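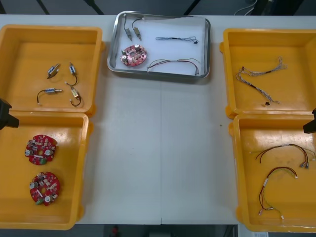 Chapter 4
Loudspeakers in Small Rooms

A loudspeaker never works alone. The room in which it stands takes part in every sound it makes, and the same speaker can be dull in one place and sharp in another. In this chapter we look at the low frequencies first, where the room has the strongest influence.

Let us take the small rehearsal hall in Flinau. When the Calleo monitors were installed there, they stood directly against the back wall. The bass was heavy, and the singers complained that they could not hear their own words. A wall behind a speaker reflects the low tones back into the room and makes them louder – in a corner, with two walls and the floor, this effect is stronger still.
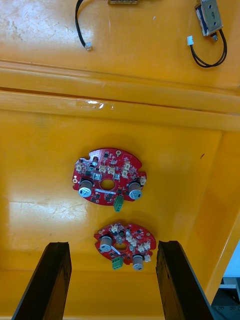
The monitors were then moved forward, one step at a time, and after each step the same piece of music was played at the same level. You should follow this method in your own exercises. If you change the position and the level together, you will not know which of the two you are hearing.

It is also useful to walk through the room while a steady low tone is playing. In some places the tone will be strong, and in others it will almost disappear. These places depend on the size of the room and on the frequency, and an equalizer cannot remove them for every listener.

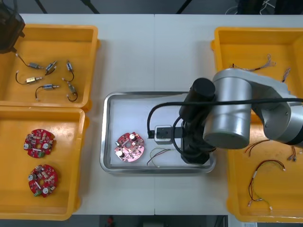 Solange Pacheco remarked, after reading a draft of this chapter, that her students always reach for the equalizer before they touch the speaker. She asked that the exercises on position come first, and so they are found in Section 4.1.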